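4.2 How operators find the right control

The most striking result of the Ulcombe study is how little reading goes on. We had expected label text to carry most of the work when an operator looks for a control on an unfamiliar cabinet. Instead, people went by colour first, then by place in the row, and turned to the printed words only when those two clues disagreed. This held for newcomers and for people with decades of plant work behind them, and it was a real pleasure to see such a clear pattern come out of such a messy everyday task.

Each of the 37 operators carried out a short set of search tasks, giving 316 usable trials in all. Two trials were left out after a shift alarm called the operator away. Participants were asked to find a named control or lamp, point to it and say how sure they were. We did not tell them that time was being measured until the session was over, in line with the method set out by Hourani in the earlier Dredis report. 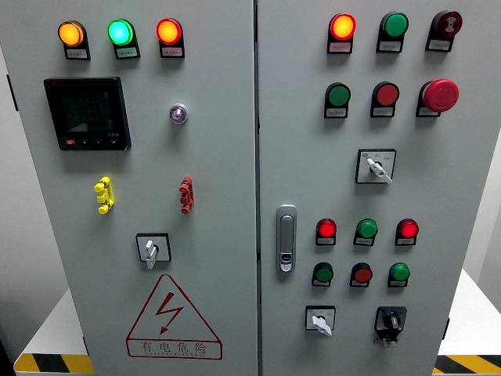
Figure 2. Control cabinet with indicator lamps and labelled controls on both doors.

Searches were quickest when the named item stood at the end of a row. Items in the middle took longer, and the gap grew when neighbouring items shared a shape. Operators often swept a finger along the row without touching anything, and several spoke the positions aloud as they went – "second along, under the lamp" – even when the task sheet gave only a name. We find this habit fascinating. It suggests that position is held in words as well as by eye, which would help to explain why a cabinet laid out in mirror image is so hard to get used to.

Label size mattered less than we had guessed, at least within the range found on working sites. What did matter was where the label sat. At the Tumurden site, labels are placed above the control on older cabinets and below it on newer ones, and operators who moved between the two made most of their errors in the first few tasks after the change. The errors were nearly always of the same kind: the right label was found, and the finger then went to the neighbour on the wrong side of it. Shboul describes the same slip in rail signal boxes, and it is exciting to find it again in such a different trade.

Confidence ratings tell a further story. Operators felt surest when colour and position agreed, including on the few trials where both led them to the wrong item. Larger print alone would do little for these cases. A steady rule for label placement, kept across a whole site, looks far more promising – and it costs very little if it is agreed before the doors are drilled. We return to this point in Section 5, where the layouts are compared.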